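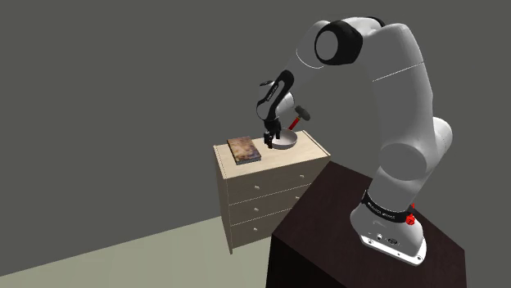 Mansa Aryee wrote in to ask whether the Clallow simulator is worth setting up before drilling a single hole in the bench, and the short answer is yes, with limits.

I ran it for 6 weeks while planning an arm mount in my home shop. Importing the arm and two pieces of furniture took one Sunday. Reach checks are quick: set the base near the table edge, drag the gripper to a target on the dresser, and any joint at its limit is listed by name. I moved my mount twice on screen and drilled once.

Contact is weaker. Thin-walled parts such as bowls need a hand-made collision mesh, and a hammer resting on a rim jitters at the default time step. Setting the solver to 96 iterations fixed that and halved the speed.

The manual covers import well and friction barely. Recommended for layout. For grip tuning, use the real arm.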